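Drandbridge Readers' Forum > Memoir and life writing > Eglītis, worth finishing?

kaja_p
I'm 50 pages into the Eglītis memoir and stuck. The childhood part is good but the hospital chapters repeat themselves.

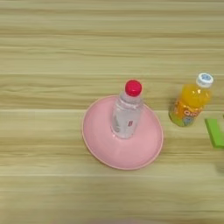 Does it pick up after the move to the coast?

Uldis V
It does. Skip to chapter 13 if you must.

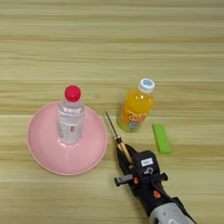
5 min read

My longer review is on the blog. I think the repetition is deliberate - she keeps going back because she can't settle on one version.

mirta.c
Disagree. Chapter 14 tells the same story again with nothing added. An editor should have cut it.

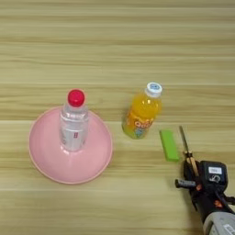
Drandbridge, June

That was when our group read it, and half of us gave up.

Uldis V
Half of you finished, then.

kaja_p
I'll try chapter 13 tonight.
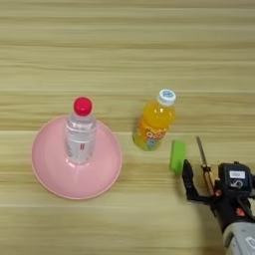

Water bottle, red cap

mirta.c
Borrow it, don't buy it.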